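From: Declan Hinds
To: Platcombe Table and Craft list
Date: October 25, 2020
Subject: Re: Yellow on yellow, and the marks on gray tops

Hello Keith and all,

Thank you for the long answer. I have read it two times, the second time with the table in front of me. I will reply under your words, as the list prefers.

Keith Bright wrote:

> Declan, two things from your last mail. First, the small trays. I
> would not buy the mustard ones again. If the work is yellow or
> orange you lose it against the tray, and the children at my table
> put their hand on it or push it over the rim. White is better for
> everything except white.
>
> Second, the gray top. Are you sure the pale area is damage? Mine
> gets a kind of bloom when I wipe it with too much soap. It looks
> terrible from one side of the room and you cannot see it from the
> other. Try plain water and a dry cloth before you order a new
> board from Badik or anyone else.
>
> Keith

About the trays I agree only partly. It is true that yellow on yellow is not a strong contrast. But the tray is a quiet color, more like mustard which has been mixed with milk, and most of the yellow things we put there are much brighter. I find them without trouble. With the white tray I had another problem: every small crumb of another color could be seen, and I was cleaning it between each person. The mustard one is more forgiving.

What I like most is the rim. It is low, so you can take a small piece out from the side with two fingers and you do not press it flat against the wall. The corners are round also, and I can clean them with a cloth over my thumb. The old Goodwin trays had sharp inside corners, and I needed a toothpick for each of them. I had 40 of those trays, so you can imagine how I spent my evenings in January.

Now the table. I took your advice and did not order anything. I washed the top with plain water, dried it, and left it until the next morning. Then I put one tray back at the side where I usually keep it, with one yellow piece inside.
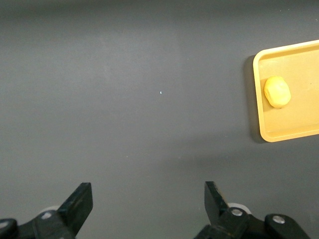
Gray top with the mustard tray at the right. The paler area is toward the upper left.

Please look at the upper left and the center, where the gray is a little lighter and like a haze. It has no clear border. I cannot feel it with the hand, and a fingernail does not catch on anything. From this I believe now that you may be right and it is not scratches. I must also admit that the lamp in this room stands badly, and I do not know how much of the haze is only the lamp. Under the window in the kitchen I see less of it, but the table is too heavy for me to carry there every time I have a doubt.

The few specks are dust, I think. I wiped again and got most of them away. A matte surface like this one shows dust very well, and I did not consider this when I chose it. My sister has a shiny top from the same shop and she complains about fingerprints, so maybe each kind has its own punishment.

Some questions remain, and I would be grateful if anybody on the list has experience:

1. Does the soap bloom go away completely with water, or does it need vinegar? I am a little afraid of vinegar on this coating. The paper which came with the table says only "mild cleaner" and gives no example.

2. Has somebody used the Flumumeck mat under the trays? It should stop them from sliding. Our trays move when a person leans on the table with an elbow, and always at the moment when the small pieces are lying in them. But I do not want to cover the whole top, because I like the dark gray as a background for sorting.

3. How do you keep a soft piece soft in an open tray? I have tried a damp cloth over the tray for 3 hours and the result was acceptable, but the outside became sticky. With a plate upside down over it I had a better result. I did not try plastic film yet.

To Keith separately: you asked how many pieces I put in one tray. For beginners I put one piece only. They look at it, turn it over, and copy the shape, with all the small bumps and creases. If I put in 5, they start to compare and to choose, and the first quarter of the hour is gone. Later, when they have steady hands, I put more.

You also wrote that the tray should stand in the middle of the table. I prefer it at the right side and a bit toward the back, because most of our group is right-handed and the free space in front is then for working. For the two who are left-handed I move it over. It is a small thing, but I noticed there is less reaching across.

If you still want the spare trays, I can bring them to the next meeting in the hall. Please tell me before, so that I wash them. The label on the box says item 788 and there is no other name on it, so I cannot tell you who makes them.

With kind regards,
Declan

P.S. I forgot to say that the Badik board which I nearly ordered is now out of stock anyway.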